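The Blue Cloth and the Gripper: How I Spent a Week Teaching a Robot to Fold
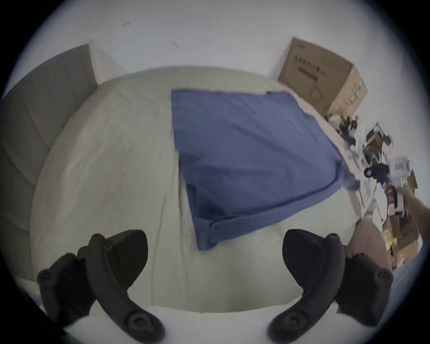
A blue cloth, a white sheet and the two black fingers of a hand-held gripper. The far corner of the cloth is the hard part.

I have been folding laundry since I was tall enough to reach the top of the dryer, and I'd have told you I was good at it. Then Shona Gourlay handed me a gripper with two curved black fingers and asked me to fold one flat piece of cloth, and it took me most of a morning to do it in a way she could use.

Shona runs the home tasks group at Kadura, a small robotics company in Trinetstead with its offices over a tile showroom. The pitch is simple enough that I got it on the phone. You hold the gripper, you squeeze it open and shut, a camera on the tool records what the fingers are looking at, and later a robot arm with the same fingers on the end of it tries to do what you did. No robot in the bedroom while you work! Just you, the tool and whatever needs folding.

"People expect a lab," she told me on Monday, walking me past a lot of desks. "We want beds. We want somebody's actual bed with all their stuff next to it."

So beds it is. Kadura sends people out to apartments all over town, and they fold, flatten, tug and smooth for a couple of hours at a stretch. Each attempt, from the first reach to the last pat, is called an episode. The group had 4,000 of them when I arrived, and 536 were cloth on a bed, and I was very excited to add to the pile (Shona was polite about this).

My teacher was Kimutai Khaemba, who has recorded more bed episodes than anyone else there and can talk about the near edge of a towel the way my uncle talks about trout. He started me off with the tool on a bare table, opening and closing on nothing. Open wide before you get there. Close late. Keep your wrist quiet. I thought my wrist was quiet. He played the video back and it looked like it had been shot from a canoe.

The trouble is that you can't feel anything. When you fold with your own fingers you know right away if you've picked up one layer or two, and you know if you've grabbed a bit of the sheet by mistake. With the gripper you have to look. And cloth on top of cloth is awful for this, because the sheet underneath wants to come along for the ride. I must have lifted half the bed on my third try. Kimutai had me come in low, with the tips nearly parallel to the mattress, and slide until the edge of the cloth bunched up a little, then squeeze. It worked about one time in three, and I felt like a genius each time.

Near edges are friendly. You can see them, they're close, and if you fold one under and make a thick seam of it you've got something to hold on to. Far corners are where everybody suffers. You're reaching, the cloth is lying flat, and one bad pull twists the corner up and drags the whole square toward the side of the bed. I did that over and over. I asked if we could throw those out.

"Oh, we keep plenty of those," Kimutai said. "As long as you fix it. If you only show it perfect folds, it has no idea what to do with a twisted corner."

I loved that, and I've thought about it a lot since. What they toss are the ones where the person gives up, or panics and grabs with a free hand, or stops dead for ten seconds to think. I am a big stopper. Of the 339 episodes I recorded over the week, they kept 40, and Shona assured me with a straight face that this was a fine number for a beginner.

She also talked me out of tidying. My instinct, walking into any room with a camera running, is to clear the boxes off the side of the bed and pull the sheet tight. Leave it, she said. An older version of their software, which they called Skinner, had been trained almost entirely on smooth sheets and neat rooms, and the first time they tried it on a rumpled one it went after a wrinkle. It spent a whole afternoon trying to pick up wrinkles. The new one is called Zunton and it has seen wrinkles of every size, plus a good deal of other people's clutter.

On my last day they let me watch Zunton work. The arm was clamped beside a mattress in the back room, with a blue cloth spread out in front of it, and I will admit I was nervous, like a parent at a recital. It came in low. It slid, it bunched, it squeezed, and the near edge came up clean. Then it went for the far corner and missed, and waited a second, and went back in from a slightly different angle. Kimutai leaned over and said that was pure Shona, she always comes back from the left.

The second grab held. The fold was crooked by a couple of inches and I'd have redone it at home, but I clapped anyway.

I asked whether any of it was mine. Kimutai thought about it. "The waiting, maybe," he said.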